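Holwood foam letters, six months on the cloth

Rating: 3 out of 5

I don't trust foam letters. Every set I have bought curled, shed or went gray at the corners by the second month, and the box always promises the reverse. So when Jae-in Yeon talked me into Holwood's thick serif alphabet for our cooking demo booth, I kept the receipt.

The box says the letters are "display grade." I have no idea what that means and neither did the woman at the Ilent store. What you get is a bag of fat, rounded capitals and lowercase in candy colors, sold mixed, and you don't choose which color your letter comes in. If you want a word all in one shade you will be buying several bags. The set costs 25 dollars, which felt like a lot for foam in November and still does.

The good part first. They're light. Pinned to plain black fabric they stay where you put them, and the weight doesn't drag the cloth into a sag the way my old painted wood ones did. The serifs help more than I thought they would. From the back row a thin letter turns into a smear, and these don't. Pale colors read best on black. I had expected the yellow to be too much and it's the one I would buy again.

Now the complaints. The lowercase is drawn on a different scale from the capitals, or looks that way to me, and it makes spacing a pain. I measured nothing the first time and had to take a whole row down. There is no template in the box. For this price there should be a sheet of paper with some lines on it! The pins that come with the set are too short for anything folded double, so I threw them out and used my own.

The box also claims the letters can be repinned 1000 times. I'm not going to test that and I doubt Holwood did. Mine have been moved maybe once a month and the holes already show up close.

One thing that isn't the letters' fault: black cloth shows every fold, and bright foam on top makes you look straight at it. Steam the fabric before you pin anything. I keep skipping this step and I keep regretting it.

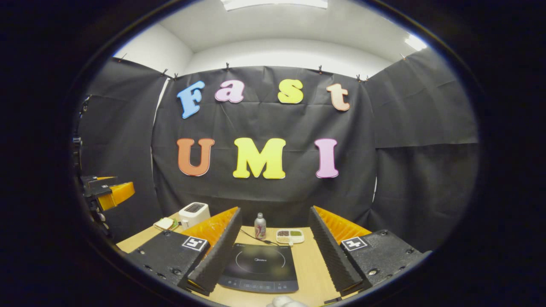
Mwangi Muli: I'd go lower than three. I had the same set up over a hot plate for a season and the foam picked up cooking grease and wouldn't wipe clean. Hang them high, or don't hang them behind food at all.

Fair enough. I don't fry in the booth, so grease hasn't come up, but I'd believe it. Soup and rice are about as wild as we get.

Would I buy them again? One bag, on sale, with better pins. The Minami felt letters are cheaper and duller, and I might try those next for the side panels.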